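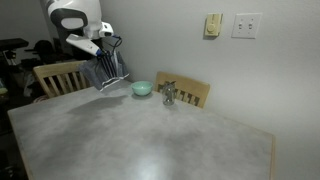
Manipulation Group, Department of Mechanical Engineering

Figure 3. The arm holding the sheet-like covering over the tabletop, with the mint-green bowl and the clear glass standing toward the far side.

4.2 Handling thin coverings near upright objects

The second set of trials looks at how the policy behaves when the thing being held is much larger than the fingers holding it. Most of the tasks in Section 4.1 involve rigid items, where the position of the gripper says nearly everything about the position of the object. A thin covering is different. It hangs, folds and swings, and its lower edge can be a long way from the point where it is gripped. If the planner treats only the fingers as the moving body, it will plan paths that are safe for the arm and not for whatever is standing on the table.

We used the same arm and gripper as before, with the long fingers fitted. The task was to lift the covering, carry it past the upright objects and lay it down on the open part of the table. The objects were a bowl and a clear glass with a clear gap between them (Figure 3). We picked the glass on purpose. Transparent objects give poor depth readings, and a light bowl on a pale grey surface is not much easier. The covering in the figure is also translucent, so parts of the background show up in the depth data as if they belonged to it.

Training data came from the Parano set, which we collected by teleoperation in the same room. After removing runs with dropped frames or missing gripper readings, 1742 demonstrations were left. Of these, 438 included a covering of some kind. We did not balance the set by object type, and the results below should be read with that in mind.

Three methods were compared. Gastora is our own, and predicts the lower outline of the held material along with the next arm motion. Verschueren uses the same network without the outline. Drimard is a planner that puts a fixed box around the gripper and treats the box as solid. All three received the same camera views and ran at the same control rate. The speed limit was also the same, and was set low enough that swinging was small in every condition.

A trial was counted as a success if the covering was laid down with no part of it on either object, and if neither object had been moved. Contact during the carry was logged separately. We ran 556 trials in total, split as evenly as possible across the methods, and put the objects back on their marks after each one. A trial was stopped at 30 seconds if the gripper had not opened.

Gastora had the highest success rate of the three. The gap between it and Verschueren was widest when the path went over the glass, and small when the path stayed on the near side of the table. Drimard rarely touched anything but often ran out of time, as the fixed box left it few paths it would accept. Making the box smaller cured the timeouts and brought the contacts back.

The most common failure for our method came at release. The outline was usually tracked well during the carry, then lost once the lowest part of the material met the table and began to fold under itself. In those cases the arm kept lowering along the old path and the far corner of the covering slid toward the bowl. Adding a short pause before the final descent helped in some layouts, but we have not tested it widely enough to report a figure.

Shadows were a smaller problem. The covering throws a broad, soft one onto the surface, and in early runs the outline predictor sometimes followed the shadow instead of the edge. Changing the brightness of the training images at random removed most of these errors. We left the room lighting alone for all the trials reported in this section.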